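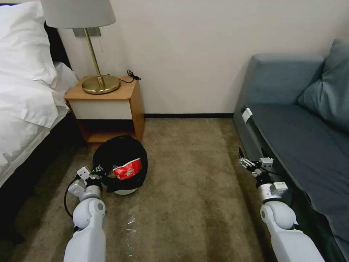
My grandmother had a word for the hour after lunch when nothing useful could be asked of her, and the word was simply "no". She would say it kindly, already on her way up the stairs with her cardigan over her arm, and from the age of six or so I understood that the house now belonged to the clock and the cat until she came down again. I thought of her a good deal this June, when I went to Skodovum to spend two weeks among people who still take an afternoon nap and feel no shame about it whatsoever.

Skodovum is a hill town, with steep lanes and a great many benches, and by half past one you can hear the shutters going down all along the main street. The baker goes first, then the chemist, then (with rather more noise) the man who mends bicycles. I had been warned to buy my lunch early and of course I forgot, and so on my first day I ate a packet of biscuits on a wall and listened to a whole town going quiet, and I can't say I have ever enjoyed a packet of biscuits more.

My guide to all this was Emiko Sakai, who came to teach music at the school and has stayed long enough to be cross when people ring her before four. She keeps a sleep diary, an ordinary lined notebook, and when I visited she had just written up nap number 457. Most of the entries are short. "Good." "Too long, woke grumpy." "Dreamt of Zarkitau, the ferry again." She lets her pupils read it if they ask, and apparently they ask quite often, mainly at exam time.

"You mustn't try to sleep," she told me, pouring out a barley tea she swears by. "You lie down and you let the afternoon get on without you. If you sleep, lovely. If you don't, you've had a lie-down, and when did you last have one of those?"

I couldn't remember, and I told her so.

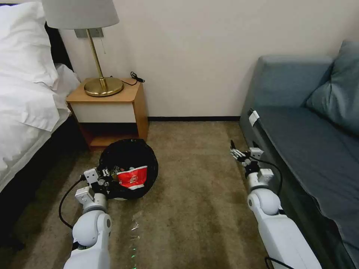
There are rules, it seems, though everyone I met had a different set. Emiko takes her shoes off but keeps her socks on, and she will not nap past three. Her friend Misaki Morikawa, who grew up down on the coast at Katayama, thinks socks are a barbarity and that setting an alarm spoils the whole business. She holds a teaspoon instead, over the side of the bed, and when she drops off properly the spoon falls and wakes her. I had heard this story told of various painters and inventors and never quite believed it of any of them, but Misaki has the spoon, and she has the dent in the floorboard too.

We use cookies to remember your preferences and to show you stories you may like. Accept all | Manage settings

She also taught me the local word for the thick-headed feeling that follows too long a sleep in the daytime. They call it drultness, and a person who has it is excused from conversation until they have washed their face. On my third afternoon I slept until almost five and came down so full of drultness that I put salt in my coffee, drank half of it, and was treated with great tenderness by everybody in the kitchen.

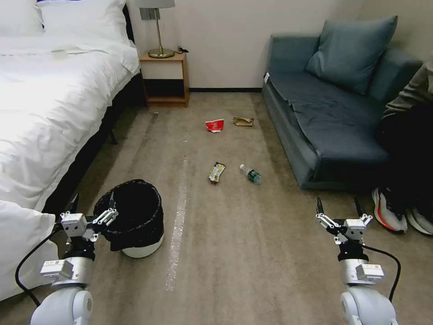 What I struggled with was the guilt. I am the sort of person who reads emails in the bath, and for the first few days I lay on my back composing lists. I tried counting backwards from 222, which Misaki recommends, and usually got as far as 155 before remembering something I ought to have posted. Emiko said that was perfectly normal and that the lists would get bored before I did. By the second week they had more or less given up, and I was dropping off to the sound of somebody's radio two gardens along.

I have been home for a while now, and I should like to report that I nap every day. I manage it perhaps twice a week, on the old sofa in the back room, with the telephone shut in the kitchen drawer. My neighbours have stopped knocking between two and three. I have bought a notebook as well, a green one, and the first entry says "Woken by bin lorry, went back."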